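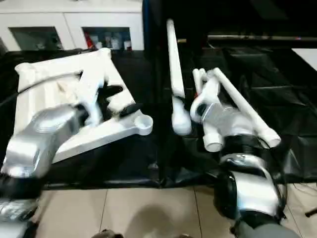
Knock-down plastic chairs go together upside down, legs last, and most of the trouble people have with them comes from mixing up parts before starting. The work was laid out on a black cloth, which makes white fittings easy to find. A capped end and an open socket look much alike against a pale floor. Sort the straight pipes from the joined pieces first, and keep cables clear of both.

Notes by Felicidad Enriquez, checked by Rainer Oltmanns.

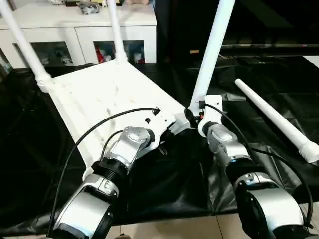
Page last changed: 1 Feb 2019

Seat inverted, three legs standing, one loose tube on the sheet to the right. The end to look at is the ribbed, threaded one. Start each thread by hand and back it off if it binds. Scuffs on the underside do not affect the fit.

Leg order is a matter of preference. Rainer works corner to corner - Felicidad goes around the edge. Either way, leave each collar slightly slack until the last leg is in, then tighten all 4.

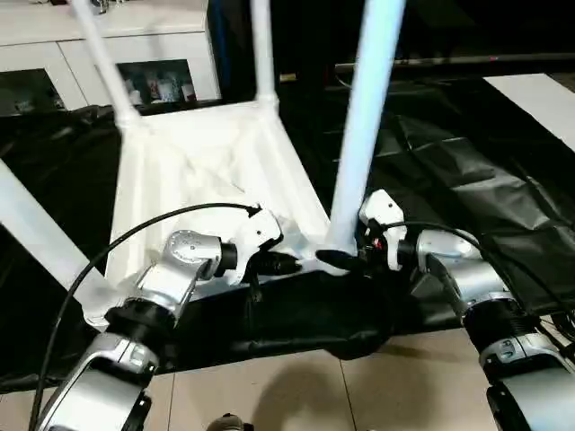
Final tightening is by hand only. A strap wrench will strip a plastic thread well before it feels tight. Hold the seat down at the near edge and turn the leg, keeping your other hand close to the joint. 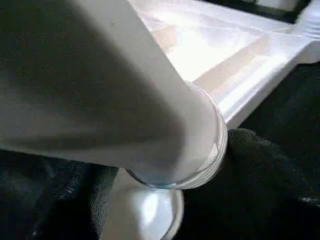 Store spare tubes flat and out of direct sun. Check the collars again after 3 weeks of use, then once a year - we do ours in November.

Related galleries: Prokonow folding table, Bognár shelf unit.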